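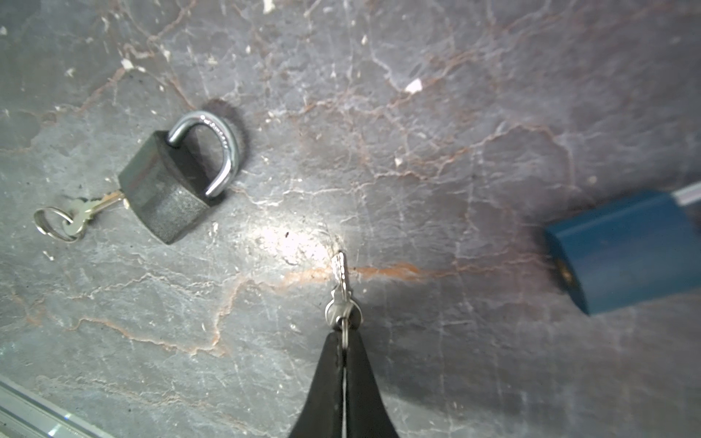
Keys, Rings and Small Padlocks: Handling Effort in a Confined Work Area

Elsie Goodall
Second-year project, Workshop Methods
Fandel Building, Junlow
Submitted Friday, August 2, 2019

1. Purpose

Small padlocks are supplied with two keys on a split ring. In most shared workshops the pair is left on the ring, and the spare hangs beside the key in use. The project set out to find whether the spare key makes the lock harder to open, and whether the way the padlock is lying changes the result. A second aim was to write down a storage arrangement for the keys that could be used in the enclosure on the second floor.

The work does not deal with security. No lock was picked, forced or taken apart.

2. Materials

The padlocks are of the ordinary pin type with a steel shackle. The two used most were a black one and a blue one. The black padlock has a dark, rectangular body with a smoother band at the top and a slightly textured lower part. The keyway is in the end of the body opposite the shackle. With the padlock on its side, the keyway faces sideways and the key has to go in nearly level with the surface. The blue padlock has a boxy body with a brass-colored keyhole in its end face, and it was laid down in the same way.

Each padlock had a pair of keys on a small ring. The rings are thin and the keys turn freely on them. A ring picked up on its own lets both keys swing, and the blade that is wanted may end up on either side.

The work surface has a gray stone pattern with fine white veins and rusty orange-brown streaks. This had more effect than planned. A brass-colored key is easy to find on the gray parts and harder to find near a streak. Silver keys are hard to find under direct light, when the middle of the surface gives a strong glare.

3. Work area

All trials were done inside the enclosure. It is framed in silver aluminum extrusion, with one rail crossing the back at the top and a diagonal post on each side. The walls are lined with printed panels: a light teal-blue ground with white dots, a pink scalloped awning along the top, mushrooms with red or pink caps in the middle, and a white picket fence at the bottom. The lining was kept for the whole project so that the background stayed the same between sessions.

Storage is on the walls. The basket on the left wall is white wire mesh in a rectangular frame of white rods, fixed with small metal screws. The mesh is fine enough to hold a key ring, but keys lying flat against it are slow to pick out by hand. Participants tended to drag the ring up the side of the basket until it could be pinched.

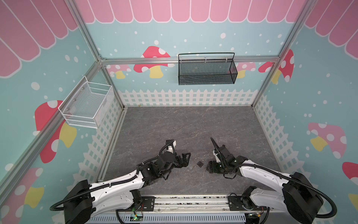 4. Method

Four participants took part, all from the same course. Each trial began with the padlock closed and lying on its side, and the key ring on the surface to the left of it. The participant used one hand to pick up the ring, bring the key to the keyway, insert it and turn it. The other hand was allowed to steady the body of the padlock but not to lift it.

Two conditions were used:

Condition A: both keys on the ring.
Condition B: one key on the ring, spare removed.

A total of 117 trials were recorded, 56 of them in condition A. The numbers are uneven because one session was stopped early and was not repeated. A trial was marked as a fumble if the key was dropped, if the blade was turned over after touching the keyway, or if more than five seconds passed between first contact and full insertion.

Timing was by stopwatch, operated by the author. Maritz's handling sheet, which is used in the first-year course, was adapted for the record form. The column for grip type was dropped after the first session as it was filled in differently by each participant.

5. Results

Fumbles were more common in condition A for every participant. The usual cause was the spare key lying across the blade of the other, so that both had to be let go and picked up again. Dropped keys were rare in both conditions.

The position of the padlock mattered when the keyway pointed away from the ring. Participants then reached over the body, and the shackle got in the way of the wrist. Turning the padlock so that the keyway faced the ring removed this problem.

Holding the ring in place of the key head gave poor control. The blade pivoted on contact with the keyway and had to be guided with another finger. Participants who moved their grip to the key head first took longer to start but fumbled less.

6. Storage arrangement

The following is proposed for the enclosure:

Remove the spare key from each ring and keep it in the Gazi cabinet.
Keep the working key in its padlock when the padlock is open.
Lay padlocks with the keyway facing the user's left.
Do not put loose rings in the wire basket.

7. Limits

The group was small and all participants were right-handed. Only one size of key ring was used. The lighting was not measured, and the effect of glare on silver keys is reported from notes only. A repeat with left-handed participants and a plain matte surface is planned for November.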